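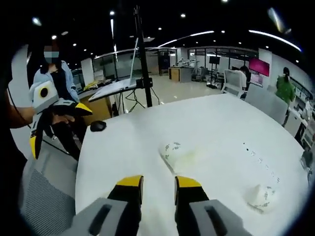

The round table, with two speckled eggs and the trail of specks between them.

I've been meaning to write up the business with the left finger for a while, mostly so I can stop telling it at lunch.

Some background for anyone who wandered in from the sourdough posts. I spend my working days with hand-held grippers. You hold the thing, you squeeze, two fingers close on an object, and a camera on the top records what the fingers were up to. Do that enough times and you have something a robot arm can learn from. Do it enough times with a bad finger and you have something a robot arm can learn from as well, and that's the subject of this post.

We call the project Munshi. The task was as dull as they come: pick up a plush egg, put it down somewhere else on the table, let go. Everaldo Seixas wrote the task sheet and was very proud of the egg. It's soft, it's forgiving, it doesn't roll under the cabinet like the ping-pong balls did in February. His words were "impossible to get wrong". I have them in an email.

We recorded 700 episodes. I did a good share of them, in my own particular rhythm, which is slow with a lot of sighing. The checking software gave each one a green tick. Finger width at the start, finger width at the end, egg in between, lovely. We handed the lot over to Anselmo Rocha, who trained on it and put the result on an arm.

The arm reached for the egg beautifully. It closed its fingers, lifted, travelled across, lowered, opened, and then gave a small sideways flick, like someone trying to get sticky tape off their thumb. The egg went off the bench. Anselmo reset it. Reach, close, lift, lower, open, flick. He tried it with the egg in a different spot and got the same flick in a different spot. By four in the afternoon he had stopped resetting it and was just catching.

The first theory was the controller, as it always is. The second theory was latency, which is what we say when the controller people have stopped answering. I personally lost most of a morning to the third theory, a loose cable, and I tightened everything I could reach, including one screw that turned out to be holding something up.

It was Anselmo who finally did the boring thing and watched the recordings. All of them, in order, at double speed, with a sandwich. Up to episode 329 the release is clean. The fingers open, the egg stays, the hand goes away. From 330 onward there's a little wiggle at the end. It's tiny at first. By the five hundreds it's a proper shake of the wrist, and if you turn the sound up you can hear me sighing.

The pad on the inside of the left finger had started to lift at the bottom corner, leaving a bit of adhesive exposed. Plush plus adhesive equals an egg that doesn't want to be put down. So those of us holding the gripper did what any person does with something stuck to their hand. We gave it a flick. We didn't mention it to each other. I have no memory of deciding to do it at all, and I apparently did it hundreds of times.

The software never noticed because the software was looking at finger width, and the width was perfect. The fingers opened every single time. Whether the egg had left was not a question anyone had thought to ask it. (Everaldo has since added that question. It took him 90 minutes and he'd like you to know that.)

As faults go it was a gentle one. A plush egg to the shin is not an incident. But Anselmo made the point, fairly quietly, that the next thing on the list for Munshi was a ceramic mug, and that an arm which has learned to shake off whatever it's holding is not an arm you want to stand in front of at mug height. We'd been standing in front of it. I'd been leaning on the bench with a coffee.

So there's now a pad check every 100 episodes. You press each corner with your thumb and sign the sheet. Arm tests happen from the far side of the bench, with one hand near the stop button and no coffee. New pads went on both fingers, and everything from 330 up has been moved to a folder Everaldo named "haunted".

We are re-recording the missing episodes, which means more egg. I caught myself flicking at the end of one yesterday, with a brand new pad and nothing stuck to it. Deleted it and did it again. Mugs are next month, if the sheet stays clean.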